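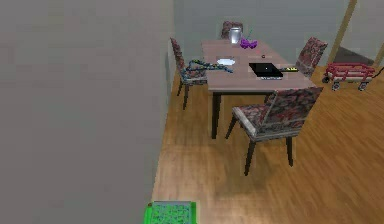

bullska_deb
Long one, sorry. We've got the keys to the Runmont place and I'm stuck on paint. Every wall in the living and dining area is grey and I go back and forth on it daily. With the plain grey wall on one side and that brown wood floor running up to it, I reckon a warm off-white would lift the lot, but my other half wants to leave it alone and spend the money on a rug. Budget is $762 all up, paint and rollers included. What would you do?

tinlid618
Leave it! Grey is a perfectly good neutral colour and you've just moved house. Live with it until October, see how the light falls in the arvo, then decide. I painted in week one at my last place and hated it by week three.

jatoi_road
Disagree with tinlid. Paint before the furniture settles in, you will never want to shift a dining table twice. I did two rooms for $368 with mid-range stuff from the trade shop in Braltton and it's held up fine against kids and a labrador.

tinlid618
Did that include primer though? Going light over grey you'll want it.

jatoi_road
No primer, two coats. Grey's not exactly navy mate.

bullska_deb
Ha, okay, one vote each. I've been squinting at greys all weekend (Sun 14 September and I'm stuck indoors, tragic) and they all blur into each other now.
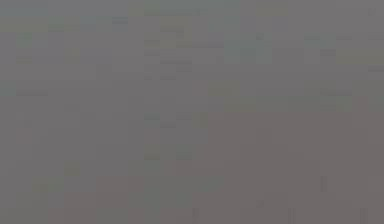
Grey, more grey, bit of olive and teal up the top left.

jatoi_road
I'd go the olive before I'd go another grey. Get sample pots and brush them onto big bits of card, then move them about the room. Don't put samples straight on the wall, the edges show through later.

tinlid618
Agree on the card, for once. Still say rug first.

bullska_deb
Sample pots it is. Rug people, I'll be back for you once I've measured up.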